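Uvau Arms: Faults and Safety FAQ
Last updated 14/04/2022

We love these little arms, and most days they love us back. When one drops a pen or wanders off on its own, start with the answers on this page. Niilo Savolainen and Sirkka Väisänen look after the arms at Hevdale and wrote up everything we learned from the March faults.

Why does the gripper close on a pen and then let it slip?

Nine times out of ten it's the pads. A clear plastic barrel is slick and narrow, and a pad that has gone ragged along the top touches it in only a spot or two. Stop with the fingers open on either side of the barrel, as they are here, and check both pads before you touch any settings. Ours were badly overdue!
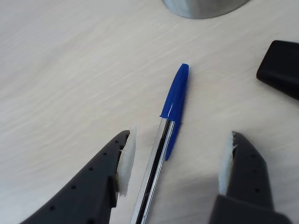

Grip and pads

How do I change a pad?

Power off first, please. Peel the old pad away, wipe the finger with a dry cloth, and press the new one on for 90 seconds. Change both fingers together. If you replace one side only, the pen gets pushed sideways as the grip closes, and we spent a whole happy but pointless afternoon blaming the software for that.

Can I just turn up the grip force?

Please don't. We tried it in March and the finger servo overheated and shut down 23 minutes into the run. The Koivisto controller did exactly what it should and cut the power to that joint, but the arm sagged onto the table when we restarted it. Fresh pads fixed the slipping at the old force setting.

The arm froze partway through a reach. What now?

Press the stop button before you lean in. A frozen arm can still be powered, and it may jump when the signal comes back. Then look at the wiring at the wrist. The servo wires loop out from the side there, and the thin black cable from the little board on the blue mount curves across the wrist and hangs in a long arc – plenty of slack to catch on a mug handle or a neighboring arm. Check the plugs at both ends and clear whatever is lying under the wrist, pens and highlighters included.

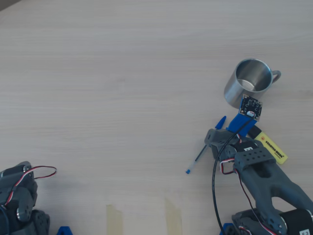 Restarting and reporting

When is it safe to restart?

Support the arm with one hand before cutting the power, lower it to the table, and step back before you switch it on again. With 2 arms on the same table, restart them one at a time. Run the slow homing routine from the Kumance panel and keep your finger on the stop button until it finishes.

Who should I tell?

Write it in the fault log, even if the arm recovered by itself. Sirkka reads every entry and really does enjoy the strange ones – the more detail the better. Give the joint number, the grip setting and what the arm was reaching for.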